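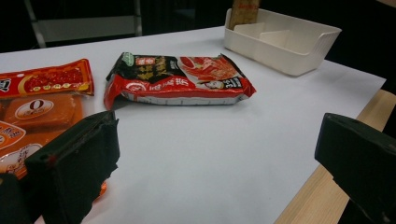
Session 3: Collecting Grasp Examples by Hand

Kulkarni Course Notes, updated June 9, 2022

Okay, this is the session where we stop talking about data and go get some! You'll work in pairs with the hand-held gripper, the snack packs and the white tray with the dividers. One of you records, the other resets the table, and you swap after every block.

I love snack wrappers for this (and yes, I get teased for it). They crinkle, they catch the light, they puff up in odd places, and one end will curl off the table while the rest lies flat. A policy trained only on neat boxes has no idea what to do with that. Our Tenura set from last November had 3939 examples in it, and far too many were rigid objects sitting square to the table edge — so please, mess up your layouts.

How to run a block

Put 2 packs on the white sheet, turned however you like. Start with the fingers open and both of them in view. Move in slowly, close, lift, carry to a compartment, open, back off. Then stop recording. Don't stop while you're still holding the pack, or we lose the release, and the release is half of what we want.

Fumbles are fine. If the pack slides and you go back for it, keep the take and tag it "retry". If you bump the tray clear across the table, tag it "discard" and go again. Don't delete anything yourself, please.

Check the padding on the fingers between blocks. Ragged edges are okay, but if a piece starts hanging into the view, come find me.

What to hand in

Each pair owes me over 200 takes by the end of the unit, uploaded to the Kokberg folder with the tag sheet. Write down which packs you used and how you changed the layout from block to block. A line or two is plenty.

Next time we load everything into Pornumeck and look at where the grasps land. Bring your tag sheets!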